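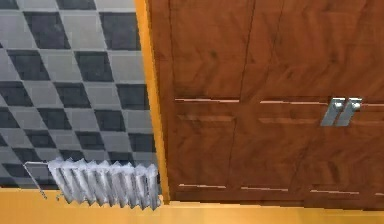

Subject: Re: [coop-nights] Grinero – worth the table time?
From: Hawi Derese
Date: June 11, 2025

Hi all,

Quoting Beril's message first, for anyone who joined the list after she sent it:

> From: Beril Yüksel
>
> I keep seeing Grinero come up when people here talk about stealth
> games you can play with a friend. I bought it in the last sale and
> bounced off the tutorial twice. The guards seem to see through
> hedges, my partner kept getting stuck on the boathouse ladder, and
> the story hadn't told us why we were there at all. Does it get
> better? Is there a trick to it? And can you play the whole thing
> with two people or only the side missions? We liked Joso a lot, if
> that helps, but we never finished it on hard.
>
> Also, is Sibel T. still keeping the list of save-anywhere games?
> I can't find the link.
>
> Beril

Beril, please don't give up on it yet! I nearly did at the same spot, and it has turned into the game I think about while I'm supposed to be doing the dishes.

The tutorial is bad. I won't defend it. It teaches you to crouch and throw bottles, and then it drops you at the boathouse with three guards and no clue that the sound meter matters more than the sight one. Those guards aren't seeing you through the hedges, they're hearing you brush against the hedges. Walk (don't crouch-run) on the gravel side and you can get right up to the door. I know gravel sounds like the worst possible choice, but the rain covers it, and it's always raining in that mission.

As for the ladder, your partner has to let go of the sprint button before grabbing it. If they're holding sprint they'll sort of hug the bottom rung forever. Erdal Kırmızıgül and I lost a whole evening to this and were ready to reinstall.

You can play all of it with two people, main story included. There are 15 main missions, and the only one that splits you up for good is the telegraph office, where one player is on the roof and the other is down in the cellar reading out the switch numbers. It's wonderful with voice chat and miserable without it, so if one of you plays with the sound off, save that one for another night. The side missions are all fine with two. The host keeps the progress, though – the guest only keeps their gear. Decide early whose save it is.

The story, since you asked: you're a pair of couriers who have been hired to get a mapmaker named Takeda out of a walled town called Grarkov before the passes close. That's pretty much it for the first few hours. Takeda turns out to be much more trouble than the guards, and I'll leave it there. The writing picks up a lot once he's walking along with you and complaining about his shoes. He also refuses to go down a staircase if there's a body anywhere on it, so you end up tidying, and planning your route around where you'd have to tidy, and I love that. I've never cared so much about a staircase.

Things I wish I'd known at the start, in no order:

- Turn off the "helpful markers" setting. It puts an arrow over every guard who is about to notice you, and you stop looking at the guards.
- The lockpick upgrade is a waste until mission 9. Put those points into the coat. The coat is so good.
- Dogs can be fed. Any food works, including the pickles.
- If the alarm goes off, don't reload right away. The guards search in pairs and leave the front gate open while they do it, and some of my best runs came out of a mess like that.
- There are 41 letters hidden around Grarkov. You don't need them for the ending. I'm at the stage where I do need them, personally, but that's a me problem.

Compared with Joso: it's slower, the maps are bigger, and you can't fight your way out once things go wrong. In Joso we'd blow the stealth part and have a nice brawl. In Grinero two guards is already too many and three is a restart. On the other hand, the checkpoints are kinder, and hard mode changes the patrols instead of giving everyone more health. If you stalled on Joso's hard mode because of the bullet-sponge captains, you may get along with this one much better.

Sibel Çınar played it on an older laptop and says the marketplace mission chugged badly until she dropped the shadows to medium. Mine only stutters when the bell tower rings, and it does that every single time.

Yes, Sibel Toprak still has the save-anywhere list. She moved it to the group's shared folder, under "lists", and I think it's sorted by platform now. Sibel, correct me if that's wrong. Grinero is on it with a note, as you can save anywhere alone but only at lanterns when there are two of you.

If you and your partner want company, Erdal and I are starting a fresh run and could trade guests for a night or two. I'd happily do the boathouse again just to show you the gravel thing. We're up to the orchard on our current save, and I haven't found a way past the man on the stilts, so if anybody here has done that one without the smoke jar, please write. I've tried the wall, the cart, and waiting for him to get bored. He doesn't get bored.

There's supposed to be a free extra chapter in August, set in the passes in the snow, with footprints that guards can follow. I'm so excited about the footprints!

Hawi

Contact the list owner | Message archive | Back to top
This site uses cookies to keep you signed in and remember your reading settings. Accept | Manage settings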